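Peg board results, a thread by Ghada Bataineh

1/ We finished the insertion runs in July and I said I would write up the method in plain terms. It is a small result, but a few people asked about the search step, so most of this thread is on that. 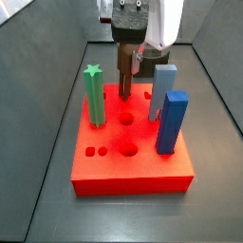 The red foam board, with the brown two-legged peg in the gripper.

2/ The question was simple. When the arm arrives over a hole and its position is a little off, is it better to look again or to feel for the hole? Most of our earlier policies looked again. We wanted to know what we were paying for that.

3/ Setup: one arm, one wrist force sensor, a foam board in a gray walled enclosure, and pegs in several shapes. The board gets shifted and turned by a small random amount before each trial. The policy is told which peg it is holding. It is not told where the board is.

4/ Training data was 1,436 demonstrations, all teleoperated. Afroza Munshi and Sihan Wan did nearly all of them. We dropped the ones where the peg slipped in the grip before it reached the board. Those are a separate problem and they were muddying the force signal.

5/ The policy has two parts. The first brings the peg over the board using the camera. The second takes over at first contact and uses only force and the arm's own joint readings. We call the second part Plamen, after nothing in particular.

6/ Plamen moves the peg in a slow widening spiral with light downward pressure. When the sideways force changes in a way that looks like an edge, it stops spiraling and tilts the peg toward that edge. Then it pushes down again.

7/ The test was 606 trials. The baseline lifts the peg, takes a new camera image and tries again, up to three times. Plamen gets one approach and a fixed time limit. Half the trials went to each, in mixed order, so foam wear would hit both about the same.

8/ Plamen seated the peg more often than the baseline on every shape except one. It was also faster, mainly because it does not lift off. The gap was widest on the square bars, where a small turn error is enough to stop the peg on the rim.

9/ The exception is the brown peg. It has a wide block on top and two legs below, and both legs have to go in together. Plamen often finds an edge with one leg and tilts toward it, and that moves the other leg away from where it should be. Looking again works better there.

10/ The star was a surprise to me. I expected it to jam on its points. It did jam sometimes, but the tilt step usually freed it. Dörte Schmieder thinks the foam gives enough to forgive a bad angle. She is probably right – I would not claim this carries over to a hard board.

11/ Other limits. One board material, one gripper, one lab. The spiral speed was tuned by hand. If you push faster, the edge signal gets buried in friction noise and the policy starts tilting at nothing.

12/ We also tried training Plamen on fewer demonstrations. With 545 it still did fine on the round and square shapes and fell apart on the star. I don't have a good account of why the drop is so sharp.

13/ Next is a version that decides for itself when to stop feeling and look again. Lovely Policarpio has a first draft running. It switches too often right now – almost every trial – so there is nothing to report yet.

14/ Code needs cleaning before we share it. The trial logs are in better shape and will go up first. Questions about the force filtering are best sent to Sihan.

Recent threads
Zeroing a wrist force sensor between trials
What we changed in the Skukero teleop setup
Slip during grasp: notes on the demos we dropped
Cutting foam boards that last

Last updated: July, 4:40 pm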